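Filed under: Notebook / Manipulation software / Cloth

8/24/20

Fold segmentation, Golow pipeline. Carried on from the timestamp problem. The left gripper stream was arriving 30 ms behind the head view, so every grasp label on that side was late. Moved both streams on to the Stesomano clock and re-ran the aligner over the whole set, 689 episodes. Residual offset is now under one image period on both sides. The old labels are kept in the Fortin branch until Rosimeire Peixoto has compared them.

Second job was the cloth corner detector. It takes the outline of the cloth against the board, fits a quadrilateral and reports the two near corners. Plain cloths are fine. Printed ones give false edges inside the outline, and the fit then pulls inwards on whichever side has the stronger print. Used the ginkgo cloth as the test case.
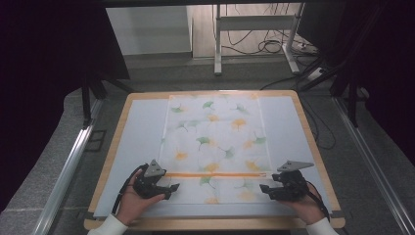
Ginkgo cloth on pale-blue board, both grippers at the near corners.

Colour threshold alone does not work on this one. White ground against pale blue is a weak edge, and the orange strip across the lower part is the strongest line on the cloth. The detector took it for the near edge and put both corners too far up. Changed the order: segment the board first, take the hole in it as the cloth, then ignore any line with cloth on both sides. Corners now land where they should in more than 20 test views. Still fails when a gripper covers a corner completely; for those it should hold the last good estimate and flag it, and at present it does neither.

Planner side: corner pairs go to the Cavwood node as 2 target poses with a shared approach height. Left and right were being solved one after the other, which let the first arm drag the cloth in simulation. Put both in one call. Solve time is higher but acceptable.

To do:
- hold and flag for covered corners
- aligner check on the September recordings when they exist
- ask Rosimeire whether the strip should get its own label class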